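Kultstead Community Board > Roads & Safety
Thread: Route 121 crossing - what would fix it?

trailhen_70
Two fender benders at the Gosum Road crossing in December, plus the logging truck that jackknifed. I'd love a four-way stop, and I think we can get one! I'm bringing it up at the county meeting.
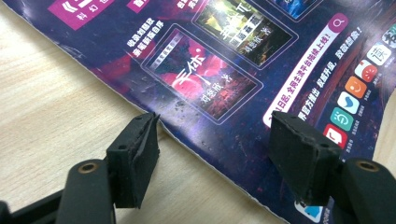 Reply 1 - kbiwott
Kheri Biwott here. Great energy, but a four-way stop on that hill is a mistake. Loaded trucks can't get moving again once it ices up. I'd go for flashing lights.

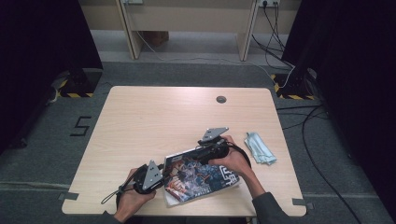

Reply 2 - Faith Kombo
Lights didn't slow anyone down at Carnier! I drive through there at 5 a.m. and people still fly past. Drop the limit and trim the brush - you can't see a sled coming until it's in the road.

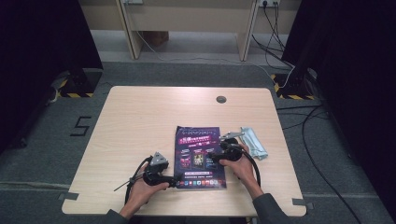
Purple flyer on the table

Reply 3 - kbiwott
OK, the brush I'm all for. Not sold on the limit.

Reply 4 - trailhen_70
Brush it is, then! I'm still asking for the stop signs, sorry Kheri. Meeting's at 7, come argue with me in person.
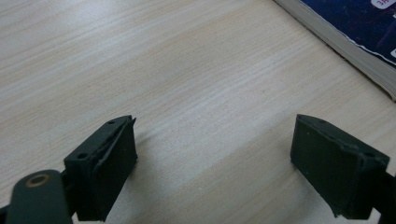
Light wood tabletop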